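Start | Über mich | Archiv | Lesezimmer | Kontakt

Klatsch am Küchentisch, oder: Warum ich die Faleo-Geschichte nicht loslassen kann

Ihr Lieben, der April ist fast vorbei, und ich sitze seit einer guten Stunde mit kaltem Tee hier und lese Kommentare unter einem Foto. Unter einem einzigen Foto! Meine Schwester würde jetzt die Augen verdrehen, und sie hätte recht, aber lasst mich bitte kurz erzählen.

Ihr wisst ja, dass ich Sang Võ schon mochte, als er noch kleine Kochvideos in seiner Einzimmerwohnung gedreht hat und keiner außer mir und ein paar anderen Nachteulen zugeschaut hat. Dann kam die Serie bei Vendby, dann die Sache mit dem Restaurant, und plötzlich war er überall - im Wartezimmer, beim Friseur, sogar auf der Brottüte beim Bäcker. Und Wumpini Opoku, na ja, die muss ich euch nicht vorstellen. Wer »Stutus« gesehen hat (und wer nicht, holt das bitte am Wochenende nach, alle 12 Folgen), der weiß, dass man dieser Frau einfach beim Zeitunglesen zuschauen könnte.

Die beiden waren also auf dem Fest von Faleo, und irgendwann nach Mitternacht tauchte das Bild auf. Ein einziges Bild, ohne jede Erklärung dazu. Mehr ist da nicht. Trotzdem hatten am nächsten Morgen gefühlt alle Klatschseiten eine fertige Liebesgeschichte samt Trennungsdrama, und eine wollte sogar wissen, dass die beiden schon 18 Monate heimlich ein Paar sind. Woher, das stand natürlich nirgends.
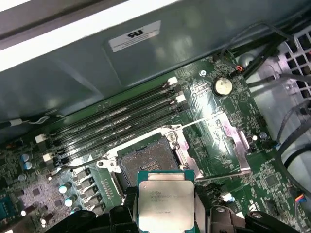
Ich gebe zu, ich habe das alles gelesen, mit wachsender Begeisterung und etwas schlechtem Gewissen. Beim vierten Artikel fiel mir dann auf, dass sie sich alle auf denselben »engen Vertrauten« berufen, der immer denselben Satz sagt: Man habe die beiden »selten so gelöst« erlebt. Ja, meine Güte, auf einem Fest! Ich bin auf Festen auch gelöst, und am nächsten Tag schreibt keiner, ich sei mit dem Mann vom Buffet verlobt.

Was mich wirklich gerührt hat, war dann Wumpinis Antwort. Sie hat kein Dementi geschickt und keinen Anwalt, sie hat einfach ein Rezept für Erdnusssuppe gepostet und dazu geschrieben, das habe Sang ihr am Abend in den Block diktiert und er habe den Ingwer vergessen. Ich habe laut gelacht. Meine Nachbarin hat durch die Wand geklopft, allerdings war es da auch schon halb eins, das muss ich ihr lassen.

Die Suppe habe ich übrigens nachgekocht, mit 100 Gramm Erdnussmus und deutlich mehr Ingwer als angegeben. Sie war sehr gut, nur für 4 Personen reicht die Menge nie im Leben, jedenfalls nicht für solche, wie ich sie kenne.

Ob die beiden nun ein Paar sind? Ich weiß es nicht, und wenn ich ganz tief in mich gehe, wünsche ich es mir ein bisschen. Andererseits dreht Wumpini im Sommer den neuen Film für Gyamfi, und Sang hat in einem Interview gesagt, er wolle endlich mal drei Monate am Stück zu Hause schlafen. Das klingt nun nicht gerade nach gemeinsamen Plänen - es sei denn, er meint ihr Zuhause, und da geht es schon wieder los mit mir.

Schreibt mir gern in die Kommentare, was ihr denkt, aber bleibt bitte lieb zu den beiden, auch zum Exmann. Ich setze jetzt frischen Tee auf und schaue die erste Folge »Stutus« noch einmal an.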